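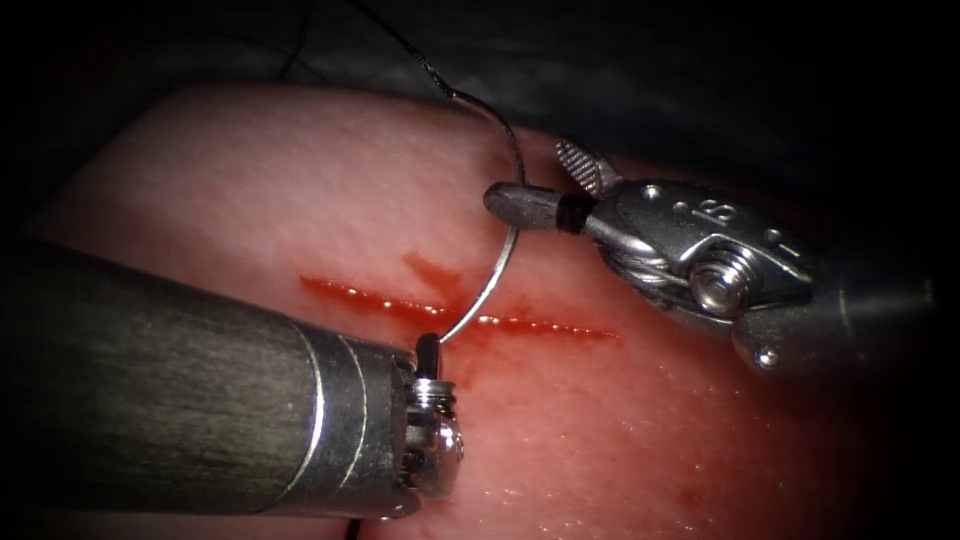 Thread: Silstead suturing trainer with the Retmont pads, worth it?

lgreenwood
We have the Silstead two-arm trainer on loan through April and I have to write up whether we buy. Needle handoff over the incision pad is what our residents do most, so that's where I spent my time. Handoffs feel good. The rounded jaw holds a curved needle without much rolling. Quote is 3,000 a year for service plus 230 per box of pads. Anyone paying that?

tapley_l
We pay it. Service has been fine, they swapped a wrist with a frayed cable in two days. The pads are the expensive part. We go through seven boxes a term.

horrocks_t
I'd skip the Retmont pads. The Trusa ones cost less and take a stitch just as well.

tapley_l
Disagree. We tried Trusa and the slit tore at the edges once people started pulling the knot down. Fine for needle driving, bad for tying.

horrocks_t
Which thickness? The thin ones do that. The thick ones haven't torn for us.

tapley_l
Thin, I think. I'd have to check the order.

lgreenwood
Does the fake blood wash out of the pad? I don't want to open a new one for every resident.

Beryl P
Cold water and a soft brush, same day. If you leave it overnight it stains. Also ask whether instrument wear is in the service price. Ours wasn't, and the graspers were billed separately.

lgreenwood
It isn't listed either way. I'll email them and post the answer.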